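Zullbridge Opens Its Repair and Reuse Hall in the Old Kramer Mill

ZULLBRIDGE, Apr 12, 2026. The doors are open! After 2 years of planning, scrubbing, rewiring and a great deal of painting, the old Kramer textile mill on the river side of town is back in use, this time as a public repair and reuse hall run by the nonprofit Trasusari.

The hall takes up the whole ground floor, 4,000 square feet of it, with the original brick walls and the tall windows that many Zullbridge families will remember from the years when the looms were still running. People can bring in a lamp that won't switch on, a coat with a torn lining or a chair with a wobbly leg, and work on it next to someone who knows how. Tools are free to use on site. Parts are sold at cost.

"We had people lined up down the ramp with toasters under their arms," said Tavion Dvorak, director of Trasusari. "One woman brought a radio her grandfather bought with his first paycheck, and half the room stopped to listen when the dial lit up. I've been smiling ever since."

During a trial run at the Hutier Street library last fall, neighbors brought in 420 items for repair. Clothing and small kitchen appliances made up most of the pile, with bikes close behind (there is now a proper bike stand, which the library never had room for).

What's Inside

The hall has 9 work areas, among them sewing, woodworking, electronics, bikes, and an upholstery corner where worn-out cushions can be refilled and re-covered. The sewing tables sit closest to the windows for the daylight, and the woodworking benches have their own room with a door that shuts out the noise.

Along the back wall is the materials shelf, stocked with clean leftovers from local shops and households: fabric ends, buttons, zippers, picture frames, wood offcuts, and foam in all kinds of shapes and sizes. Teachers are welcome to help themselves for class projects, and several already have!

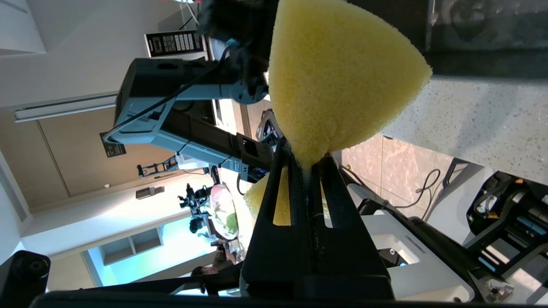 Classes Start in June

The first round of evening classes covers hand sewing, basic lamp wiring, chair gluing and bike tune-ups. Each class is small, and no experience is needed. Kids ages ten and up can join with an adult. Sign-up sheets are at the front desk and at the Hutier Street library.

Donations of clean, dry materials can be dropped off at the loading door whenever the hall is open. Please, no mattresses, paint or car batteries.

Media contact: Tavion Dvorak, Trasusari, Kramer Mill, ground floor, Zullbridge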